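Frequently asked questions: household and shop-floor chores

Sketstead Automation Notes. Maintained by Szymon Kaczorowski and Roman Pawlak. Last revised March 2023.

Can a robot do my housework yet?

Parts of it. Floor vacuuming and lawn mowing are settled products that run with little attention. Both involve a flat surface, one tool and no objects that have to be picked up. Tasks that require grasping, sorting or folding are still at the research or pilot stage. No machine we have tested could be left alone in an ordinary kitchen for a working day.

What counts as a "chore" on this page?

A task made up of short handling steps, done by a person without special training, in a space laid out for people. Loading a dishwasher counts. So does restocking a shelf. Welding, palletizing and bottle filling do not count. Those have been automated for decades, in cells built for the purpose.

Why is picking things up harder than driving around?

A floor robot has to know where it is and what to avoid. A handling robot has to know that too, and must also estimate the shape, weight, stiffness and surface of each object before closing on it. Errors in position of a few millimeters are harmless to a vacuum cleaner. The same error at a wine glass ends the trial.

Which chores do you test?

The current list has 9 tasks:

Clearing a table
Loading a dishwasher rack
Folding towels
Folding shirts
Wiping a counter
Sorting laundry by color
Restocking packaged goods
Moving fresh produce between crate and basket
Bagging mixed groceries

Each task is run at our Kerkden workshop on whatever hardware a developer submits. The Bindalstead site repeats the first four in a furnished apartment.

How is a trial scored?

One attempt at one task, start to finish, is one trial. A trial is marked complete, partial or failed. Complete means every object is where the task sheet says it should be, undamaged, with no human contact. Partial means at least half the objects were placed correctly. Everything else is failed, including trials stopped by the operator.

We do not score speed separately, but each task sheet has a time limit. The limit is four times what an unhurried adult needs.

How many trials are in the results?

The published set contains 2,907 trials. Of these, 453 were marked complete. Results are not weighted by difficulty, so the totals should not be read as a measure of any single machine. Use the per-task tables for comparison.

Which tasks do machines do best?

Restocking packaged goods. Boxes and cans are rigid, have known dimensions and carry printed labels that can be read by a camera. Wiping a counter comes second, provided the counter has been cleared first. If it has not, the task turns into two tasks and completion falls sharply.

Which do they do worst?

Shirts. A towel has four corners and two similar sides. A shirt has sleeves, a collar and buttons, and can land in any number of ways. Glassware is also poor: clear objects give depth cameras little to work with.

Is a humanoid shape necessary?

No. Two arms are useful for anything that has to be held open, held steady or carried in pairs. Legs are seldom useful on a level floor. Most of the submitted machines are two arms on a fixed stand or a wheeled base. Height matters more than is often assumed, as a home has work surfaces at several levels and a store has even more.

Are the robots autonomous or remotely operated?

Both types are accepted, and the tables list them separately. In remote operation, a person controls the arms and the software records the motion, which may later be used as training data. A remotely operated trial shows what the hardware is able to do. It says nothing about what the software can do by itself. Readers should check which column a figure comes from before quoting it, and should treat any video without that information as remotely operated.

Why do you include fresh produce?

Stores ask for it more than for any other item, and it is a fair test of a gripper. No two pieces are alike. A single order may include something heavy and round, something long and leafy, and something that bruises under light pressure. The force that holds a squash securely will crush a ripe tomato. Loose leaves also hide the part of the vegetable that is firm enough to hold.

The usual setup is a slanted crate display with a shopping basket placed next to it. With two arms, a machine can hold one item in each gripper, which saves time but raises the risk of the arms meeting over the basket.

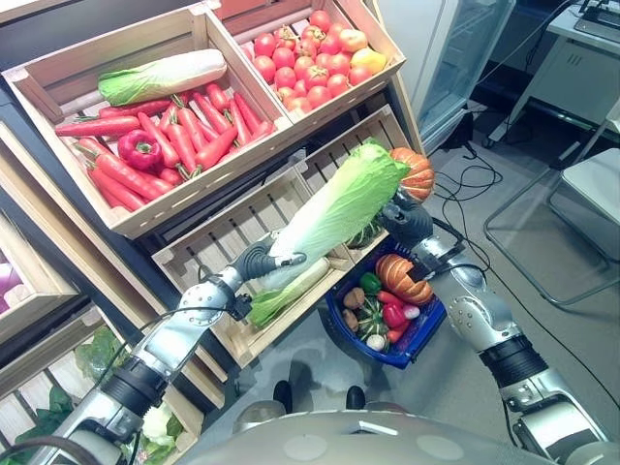 Produce handling: napa cabbage in the left gripper, small pumpkin in the right.

What usually goes wrong with produce?

Four faults account for most failed trials in this category:

Slip. The grip is too light, or is placed on a curved surface that turns under load.
Damage. Leaves tear or soft skins split. Any visible mark counts.
Disturbance. Taking one item from a pile brings others down with it.
Crowding. The last items do not fit the basket because the first ones were placed badly.

Crowding is a planning fault and will not be cured by a better gripper.

Could a small grocery store use one of these machines now?

We would not advise it for open produce. For packaged goods after closing time, a supervised trial is reasonable if the aisles are wide enough and a member of staff is on site. Budget for that person's hours. In the Gachanja pilot, supervision was the largest single running cost, ahead of the lease.

Are they safe near people?

The arms are generally slow and limited in force, but a low-force arm holding a kitchen knife is still holding a kitchen knife. We run no trials with blades or hot liquids. Children and pets are kept out of the test area at both sites.

When will a general household machine be on sale?

We do not publish forecasts. The per-task tables are updated every September, and the change from one edition to the next is the only trend we are prepared to stand behind.

Can I submit a machine for testing?

Yes. Send the arm payload, reach, power requirements and control mode to the Kerkden workshop. The handling fee is 2,000 dollars per machine and covers all tasks attempted in one visit. Developers may withdraw before the first trial. After that, all results are published, including failed ones.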